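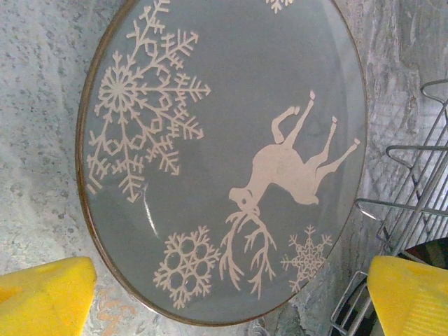
Wrist camera, plate pick-up beside the dish rack. Yellow fingers either side of the near edge of the plate.

Category: Datasets / Manipulation / Kitchen tasks

# Amcombe Plates

Demonstrations of a robot arm moving plates between a worktop and a wire dish rack. Every episode was driven by a person by remote control. There is no scripted motion in the set.

Maintained by Joana Prata and Henrique Pinheiro. Teleoperation by Latrice Escobedo, Filipa Teixeira and Clementina Rocha.

## Contents

- 2000 episodes, each holding one attempt at one task
- 4 tasks (see below)
- 47 different plates, plain and patterned
- wrist camera video, joint positions, gripper opening and operator commands for every episode

## Tasks

`rack_in` – pick a plate up from the worktop and stand it in the rack.

`rack_out` – take a plate from the rack and lay it flat on the worktop.

`shift` – slide or lift a plate to another place on the worktop.

`turn` – rotate a plate on the worktop so that its pattern faces the other way. Patterned plates only.

`turn` was added in December after Filipa asked for something that would make a policy look at the decoration. The start angle is left to the operator. A plate with an animal on it may well begin upside down from the camera's point of view, and the reindeer plate often does. Round plates with an even pattern were left out of this task, as two operators could not agree on when they were done.

## How the demonstrations were made

The operator holds a Zorkar hand controller and watches the wrist view on a screen. Moving the hand moves the gripper; the trigger closes the fingers. A foot pedal starts and stops the recording. Operators had the wrist view only, with no side camera, so that they worked from the same picture a policy gets.

This makes depth hard to judge. The usual habit, which you will see in most episodes, is to come in high over the plate, drop until the fingers sit either side of the near edge, pause, then tilt and close. The pause is the operator checking. We have not trimmed it. If you are training on short action windows you may want to drop still frames, and `tools/trim.py` will do it.

Each operator did a practice session before recording. Practice episodes are not included.

## Folder layout

```
amcombe_plates/
 episodes/
 rack_in/
 rack_out/
 shift/
 turn/
 plates.csv
 splits/
 tools/
```

`plates.csv` gives each plate an ID, a shape, a main colour and a yes/no for pattern. Operators are stored as letters in the episode header. Please don't try to match the letters to the names above.

## Splits

The held-out test split uses 9 plates that appear nowhere in training. There is also a random split, kept for comparison with our early runs. Use the held-out one if you are reporting results on new plates.

## Failed attempts

Failures are kept and marked `success: false`. An attempt counts as failed if the plate is dropped, if it ends up leaning on the outside of the rack, or if the operator gives up. Henrique did the marking from video, and Joana went over the ones he was unsure of. A few remain marked `unclear`.

## Known problems

- Glare. Glossy glazes throw a bright curved highlight back at the camera, and it moves as the wrist moves. On some plates it covers part of the pattern.
- The fingers hide the bottom corners of the wrist view all the time. Mask them if your model picks up on them.
- The mottled grey worktop is close in colour to several of the grey plates. Simple colour thresholds will not find the edge.
- Rack wires are thin and often only partly in view. Depth estimated from video is poor there.
- In some early `rack_in` episodes the gripper opening was logged late compared with the video. These carry the flag `grip_lag`.
- One worktop, one make of rack. Don't expect a policy trained on this alone to cope with another kitchen.

## Related sets

Solberg Cups uses the same controller and file format, and the two can be loaded together. Flovance Cutlery has a different gripper, so its opening values need rescaling first – see the note in `tools/merge.py`.

## Changes

1.2 – `turn` added, `plates.csv` gains the pattern column

1.1 – `grip_lag` flag added, split files rebuilt

1.0 – first release

## Reporting errors

Open an issue with the episode ID and the time into the clip. Corrections to success labels are welcome and go into the next version.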